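Grid Reference

The lease on the Altovmont unit ended at noon, and the inventory had to be closed before then. Fahad Satti had the form on a clipboard. It ran to 70 lines. He had completed 68 of them, and the remaining two both concerned the long table.

Line 69 read: Surface, covering, condition. Line 70 read: Loose items.

The covering was brown paper, laid in sheets that overlapped at the seams. Blue tape had been run over it lengthwise and crosswise to make cells. The form had a diagram for this, drawn by someone at Damasceno in April, in which every cell was a perfect square and carried a letter and a number. Column A was on the side of the white desk. The rows started at the near end.

He wrote "scuffed, serviceable" on line 69. He bent to look at the paper at a low angle, as the instructions required, and found a lighter smudge near the desk side. He added "one smudge" and initialed it.

Line 70 took longer. A toy car stood on the paper. It was small and yellow. The diagram gave a list of permitted items and the list did not include a car. He turned the sheet over to check the back, where there was a phone number and a ring from a cup.
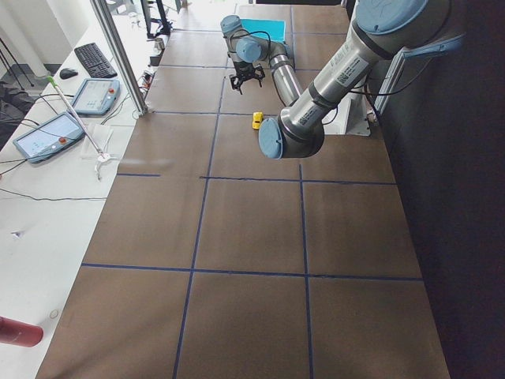
Put it down as a fixture, Sabina Kubíček said from the doorway, it has been on that table longer than the paper has.

"A fixture is attached," Fahad said.

"Then put it down as furniture."

"Furniture has a tag."

She came in and set a roll of tags on the white desk, next to the keyboard. The roll was new. The first tag was number 2664. She peeled it off and held it out to him on one fingertip. The tag was longer than the car.

Fahad read the tagging rule aloud. Items under 400 grams were exempt from tagging and were to be recorded by position only. Sabina asked whether he intended to weigh it. He said that the scale had been line 31 and was already in the van.

She stuck the tag to the back of her hand and sat down.

"Whose was it?" he asked.

"Warkex had the unit before us. There was a man who brought his daughter in when the school was shut. She drove it along the tape. She had a rule that it could only turn where two lines met."

"Did she leave it on a line?"

"She left it inside a square. She said it was parked."

He thought about this and looked at the diagram again. Position only meant a cell, a distance from the nearest tape, and a heading. The form allowed eight headings. It did not ask what the item was for or who had last moved it. He took the tape measure from his pocket and let out a short length.

The difficulty was the diagram. On paper the lines were parallel. On the table several of them slanted, and the cells came out at different widths. Toward the side where the pale blue bin stood, one line leaned enough that a distance measured at the top of the cell would be wrong at the bottom. One of the shorter strips had a gap in it.

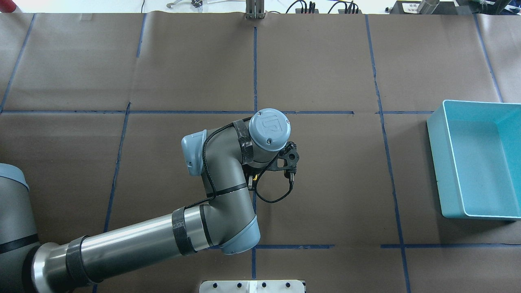 He decided to measure from the crossing in the middle, where two strips met cleanly. He wrote a note to that effect in the margin and drew a small cross beside it. Sabina read the note upside down and told him that Ekov, who were taking the unit next, would strip the paper in the first hour.

"Then the crossing will be gone," she said. "You'll have given them a distance from nothing."

"The form asks for a distance."

He wrote the distance. He wrote the heading, which was toward the door. In the column for description he wrote "car, yellow, parked," and in the column for action he wrote "leave in place."

Sabina signed as witness. The tag was still on her hand when she locked the door.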